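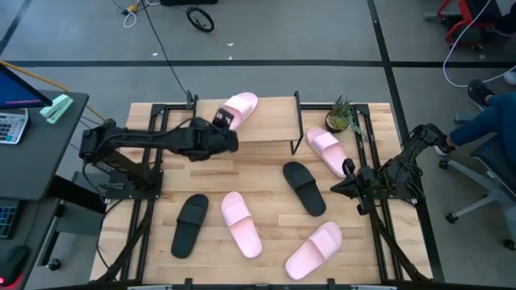
De: Anayeli Manríquez
Para: lista de residentes y personal, Residencia Figueroa
Asunto: Re: Normas de calzado en duchas y vestuarios

Estimados residentes:

En respuesta a la consulta del señor Trujillo, que se reproduce al final de este mensaje, la Administración comunica lo siguiente.

El uso de sandalias de baño es obligatorio en las duchas de la planta baja y en el vestuario de la piscina. La norma se aplica también a los visitantes. No se permite el acceso con calzado de calle más allá del banco de entrada, ni la circulación con sandalias mojadas por la escalera principal, cuyo pavimento fue pulido en julio y resulta resbaladizo.

Las sandalias de préstamo se solicitan en recepción y se devuelven el mismo día, antes de las 21:00. El depósito es de 25 pesos por par y se reintegra en el momento de la devolución. Los pares no reclamados al término del mes pasarán al armario común.

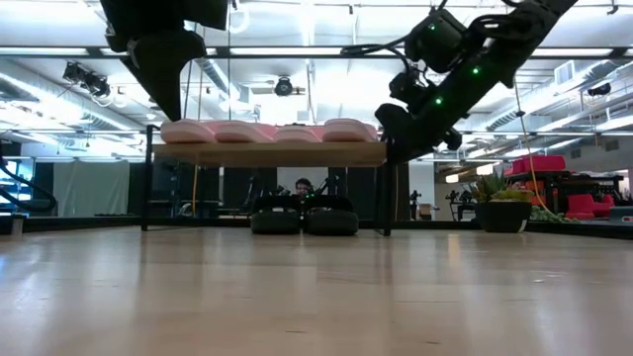
Calzado de color rosa, de tipo acolchado.

En cuanto a los casilleros, la empresa Bramura ha presentado un presupuesto de 670 pesos por módulo, con cerradura incluida. El señor Esquivel ha solicitado una segunda cotización a Joturwood, todavía pendiente. Mientras no se adopte una decisión, se ruega no dejar calzado en los pasillos – el personal de limpieza tiene instrucciones de retirarlo.

Respecto de la multa por extravío, se mantiene en 200 pesos. La propuesta de reducirla, formulada por el señor Egger, figurará en el orden del día de la próxima reunión de residentes. Quienes deseen añadir otros asuntos deberán remitirlos por escrito a esta misma lista.

Atentamente,
Anayeli Manríquez
Administración, Residencia Figueroa

Crescencio Trujillo escribió:
> Estimada señora Manríquez:
> Le agradecería que aclarase si la obligación de usar sandalias
> rige también en las duchas del segundo piso, que son individuales.
> El cartel de la entrada no lo especifica y el reglamento que nos
> entregaron al ingresar solo menciona la piscina.
> Quisiera saber, además, si el depósito se paga por par o por
> persona, pues a mi hermano le cobraron 2 depósitos.
> Reciba un cordial saludo,
> C. Trujillo

P. D. Las duchas individuales del segundo piso quedan exentas. El depósito se cobra por par; el señor Trujillo puede presentar los recibos de su hermano en recepción para su revisión.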